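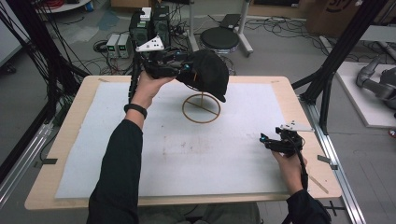 半夜三点打电话到前台的客人,一般是要什么?

多半是要毛巾,要不就是问隔壁能不能小声点,再剩下的就是睡不着,想听个人说话。

我在马瑟旅馆(招牌上写的是Mathur,本地人都念马瑟)上夜班的时候,这几种都接过。旅馆在Fondorport的老码头后面,出门左拐是卖鱼的,右拐还是卖鱼的,所以整条街白天一个味儿,晚上另一个味儿,晚上那个更难说清。我刚去的时候天天拿袖子捂鼻子,一个月以后就闻不出来了,倒是回家坐公交,旁边的人老往窗户那边挪。

夜班是晚上十点到早上六点,活儿不多。把钥匙牌按顺序挂好,给早餐间的热水器加水,记一下谁几点要叫醒。前台有一台Dostine牌的旧电话机,奶白色,很沉,听筒拿久了耳朵发烫。它的铃有毛病,不是叮铃铃地响,是先咔一下,歇口气,再嗡——地来一长声。第一次听见我还以为是冰箱坏了,在那儿蹲着摸了半天冰箱。

509的电话就是我上班第二周打来的。

那天下雨,我正在吃泡面,咔,嗡——。我把面咽下去接起来,那头是个老太太的声音,很客气,问我:“劳驾,潮水上来了没有?”

我说什么潮水?

她说:“码头的潮水呀。你往窗户外头看一眼就行。”

前台的窗户对着一堵墙,墙那边是鱼店的冷库,别说潮水,连路灯都看不全。可是她那个口气啊,好像我天生就是干这个的,我居然就端着泡面站起来看了一眼墙,然后跟她说:“还没呢。”

“哦,那我再睡会儿。”她说,“谢谢你啊。”就挂了。

第二天同一个时候,又是咔,嗡——,又是509,又是潮水。我又说还没呢,她又说那再睡会儿。第三天我提前把面吃完了等着。

你们可能要说,这人八成糊涂了,应该告诉经理。我也想过。可是白天交班的时候我翻登记簿,509那一栏写得清清楚楚,房费按月付,备注只有四个字:不用打扫。我问早班的同事509住的什么人,她正往嘴里塞包子,含含糊糊地说是个老太太,从Drornstead来的,见过两回,戴一顶毛线帽,走路挺快。走路挺快!我就放心了一半。

另一半放不下,是因为我说了瞎话。你想想,人家认认真真问你潮水,你对着一堵墙说还没呢,万一上来了呢?

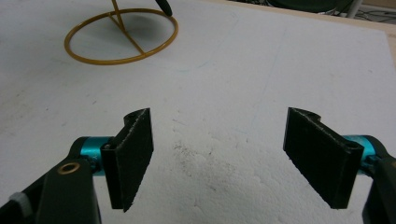
所以到了第二个礼拜,我就去弄潮汐表了。码头卖票的窗口有免费的,一张折页,背面全是渔具广告,正面密密麻麻全是小数字。我拿回来压在前台的玻璃板底下,研究了两个晚上才搞明白,哪一行是涨哪一行是落。搞明白以后我脸都热了,因为前头那几天里,有一天半夜潮水早就满了,我还跟人家说还没呢。

那天晚上电话一响,我没等她开口就说:“潮水上来了,上来半个多钟头了。前几天有一回我跟您说错了,对不起啊。”

那头安静了一会儿。我听见她那边有收音机,声音拧得很小,在放一支跳舞的曲子。

“你去看了?”她问。

我说我查表了。

“表不算。”她说。她没有生气,就像小时候老师说这道题步骤不对那样。“表是去年印的,水是今天晚上的。你看了再跟我说。”

说完又挂了。我坐在那儿,越想越不服气。我一个月挣那点钱,凭什么还得管潮水?可第二天晚上两点四十,我把“请稍候”的小牌子往台面上一摆,锁了抽屉,披上雨衣就出去了。

从旅馆后门到码头,走快了三分钟。那个时间的码头跟白天不是一个地方。卖鱼的棚子都收了,地上冲过水,一片一片地反光,猫倒是都醒着。我走到石阶那儿往下看,石阶一级一级下到水里,白天小孩坐着钓螃蟹的就是那儿。水离最上面那级还差一截,黑乎乎的,一鼓一鼓地往上拱,每拱一下就多湿一点点石头。我本来想看一眼就走的,结果站住了。怎么说呢,我在这个城里住了那么些年,每天都知道海在那儿,跟知道银行在哪儿差不多,从来没有在没人的时候正经看过它。

跑回去的时候电话正在嗡。我喘着气接起来,说:“快了!还差两级台阶!”

“差两级,”她很高兴,声音都高了,“那还得等一等。你听着是跑回来的?”

我说是。

“别跑,那条路滑。我年轻的时候在那儿摔过,把一筐鸡蛋全摔了,赔了人家好些钱。”

这是她头一回跟我说潮水以外的事。后来慢慢就多了,每天一小段,像报纸上的连载,到了关键的地方她就说好了我再睡会儿,把人急死。我拼凑了好多天才拼出个大概:她年轻的时候在Fondorport的渡船上卖热汤,一条小船,夜里最后一班要等潮水够高了才能靠对岸。等潮的时候全船的人都没事干,就喝她的汤。有个在Drornstead修钟的人每个礼拜坐那班船,汤喝得特别慢,别人都下船了他还在那儿吹。我问后来呢,她说后来她就去Drornstead了呗。

“那您现在怎么又回来住旅馆?”

她想了想,说Drornstead什么都好,就是没有潮水。那边是山里,半夜醒了,外头什么动静也没有,山就在那儿,你问它它也不变。修钟的人在的时候家里还有钟,走的走,响的响,挺热闹。修钟的人不在了,钟也就陆陆续续不走了,她不会上弦,也不想学。她就收拾了一个箱子,坐长途车回来了。

我不太会接这种话,我说那您要不要加条毯子,夜里凉。她笑得咳嗽起来,说毯子有。

就这样过了快一个夏天。我成了全旅馆最懂水的人,你信不信,刮什么风潮水会早一点,下过大雨之后水是什么颜色,我都能说出一套来。我还带了个保温杯,站在石阶上喝热茶,喝得特别慢。白班同事说我黑眼圈淡了,问我是不是换了枕头。有个钓鱼的老头以为我也是来占位置的,头几天瞪我,后来给我让出半级台阶来,我们俩谁也没问过谁是干什么的。

中间也闹过一次。经理有天夜里突然来查岗,正赶上我不在,“请稍候”的牌子立在那儿,电话在台子上嗡嗡地响。我回来一看,他正举着听筒,一脸莫名其妙,对着里头说:“什么潮水?女士,我们有熨烫服务。”我一把抢过来,说:“满了,刚满,最上面那级都湿了。”她说好,好,那你忙。经理看看我的鞋,鞋上全是水,又看看登记簿上509那一栏,那一栏的钱从来都是月初头一天到。他摸摸下巴,说以后出去把前门锁上。就走了。我到现在也不知道他算不算同意。

九月里有一天,电话没响。

我照常去了码头,照常回来,坐在那儿盯着那台Dostine。三点过了,三点十分,热水器咕噜了一声,把我吓得站起来了。我跟自己说人家睡着了,睡着了是好事,老人家能睡个整觉多不容易。说了几遍,不管用,拿上备用钥匙就往楼上跑。电梯夜里不开,五层楼,我爬到四楼的时候腿已经不是自己的了。

509在走廊尽头,门底下透着光。我敲门,没人应。再敲,还是没人应。我手抖得钥匙怎么也对不上眼儿,正对着呢,背后有人说:“你干什么呀?”

我一回头,一个老太太站在楼梯口,戴着毛线帽,穿一件长到膝盖的雨衣,手里提着个铝饭盒,裤脚湿了一大片。个子比我想的小得多,我老觉得那个声音应该是个大高个儿。

“您没打电话!”我说。我那个嗓门,现在想起来真不好意思,隔壁房间的灯都亮了。

“我下去看了呀。”她压着声音,一边掏自己的钥匙一边说,“天天听你讲,讲得那么好,我想我也去看看嘛。我从后门出去的,你不在前台,牌子摆着呢。我在那边等你半天,你站在石阶上头,跟一个钓鱼的一块儿发呆,我就没叫你。”

“您在哪儿等的?”

“卖票那个棚子底下,背风。”她把门推开了,“水还差着一级你就走了,你平时就这么看的?难怪老跟我说快了快了。”

我站在走廊里,一肚子话,一句也没说出来。她把饭盒往我手里一塞,还热着,不知道从哪儿弄的热汤,闻着有姜,还有一点鱼味儿(我居然又闻得出鱼味儿了)。

“楼下喝去,别洒地毯上。”她说,“喝完把盒子给我放前台,早上我下去拿。”

我端着饭盒下楼,一级一级走得很小心。走到二楼的时候,听见前台那边咔的一下,歇了口气,接着就嗡起来了。我没敢跑。慢慢走过去,放下饭盒,擦了擦手,接起来。

是302,要毛巾。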